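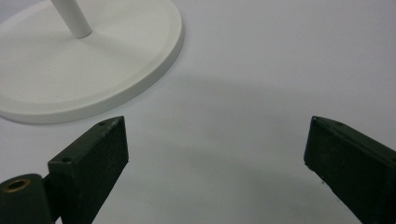

I have read four articles now claiming that a white lamp on a white desk "opens up the room." I don't believe it. What it does is make the lamp hard to find when you reach for it half asleep, and show every speck of dust you'd have been happy not to know about.

Still, I bought one in September. The Nerker, white base, white pole, white everything, because the old brass one wobbled and because I am apparently not immune to articles. The store page talked a lot about its "grounded presence." It has a round flat foot with a thin pole coming up out of it. That's the presence.

The foot is my main complaint. It's a disc, so it takes up a disc's worth of desk, and a disc doesn't fit into a corner. Push it back as far as it goes and you still have a little triangle of space behind it where paper clips go to live. The Trotus I had in my last apartment clamped to the edge of the desk and used up no surface at all. It was ugly and it scratched the wood, and I miss it.

I also don't trust thin poles. All the weight is supposed to be down in the base, and fine, it hasn't fallen over. But the pole on mine worked itself loose after 12 days. The instructions have four steps and none of them mention tightening it again later. I took the thing apart, gave the screw underneath a proper turn, and it has been steady for a while. We'll see.

Cleaning is easy enough, I'll give it that. A damp cloth around the rim, a dry one after. I was told to buy a special spray for matte finishes — 14 dollars for a small bottle — and I did not buy it. Dish soap has done no harm so far.

Would I get it again? Probably not at full price. If you have a dark desk you might like it better than I do. On a white one it just sort of disappears until you knock your coffee into it.

Comments (3)

deskbound_in_ohio
Mine came loose too! I put a rubber washer under the screw and it's held all year.

Marigold77
I have the Rellum, which has a square foot. It does go in the corner. It also catches my sleeve every single time, so pick your problem.

plainpine
Disagree about the white. I like that I don't notice it.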